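Gripper keeps going for the rim of the pot instead of the bun
Forum: Manipulation software > Perception and planning

skimside_dev wrote:
Running Dafis for grasp proposals with the Nido planner behind it, two arms. The job is moving steamed buns between a steamer and a plate. Out of 206 logged attempts, 181 were fine, and nearly all the rest were the same thing: the top-scored grasp lands on the inner wall of the pot. Depth looks okay to me when I replay it. Anybody seen this?

prundden wrote:
Turn your depth smoothing off first. I bet you're filling holes on the metal and making up a surface that isn't there.

skimside_dev wrote:
Already off! Setup is below, tell me what I'm missing. 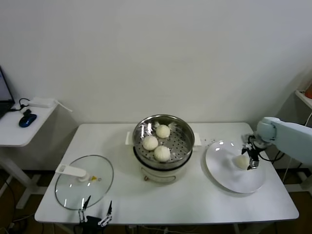 The grasp scorer only sees a cropped point cloud, and my crop is a plain box over the whole table, so the pot goes in along with everything else. I was blaming the bun model for ages (it's white on white on the plate, so you'd think that would be the hard one). But the plate is fine. It's the polished inner rim with the ceiling light bouncing around in it that gets the crazy scores, and the glass lid lying on the left throws a few weird ones too.

oldgantry wrote:
Yep, shiny rim. Segment first, then propose grasps only inside the bun masks. Takes an afternoon.

prundden wrote:
Disagree, masks just move the problem. With three buns in the basket your masks will bleed onto the metal and you're back where you started. I'd put the pot in the planning scene as a hollow cylinder and let Nido reject anything that hits it.

oldgantry wrote:
Only if your pot pose is good. Somebody bumps it 2 cm and now you're rejecting good grasps.

skimside_dev wrote:
Tried masks tonight, eroded by 2 pixels. Rim grasps are gone in replay, but the bun with the paper liner sticking out gets a chewed-up mask and the scorer doesn't like it. Gonna try the cylinder on top of that, with some padding.

prundden wrote:
Keep the padding small or the planner won't find a way down into the basket. And post the config when you have it, I want to see your approach angles.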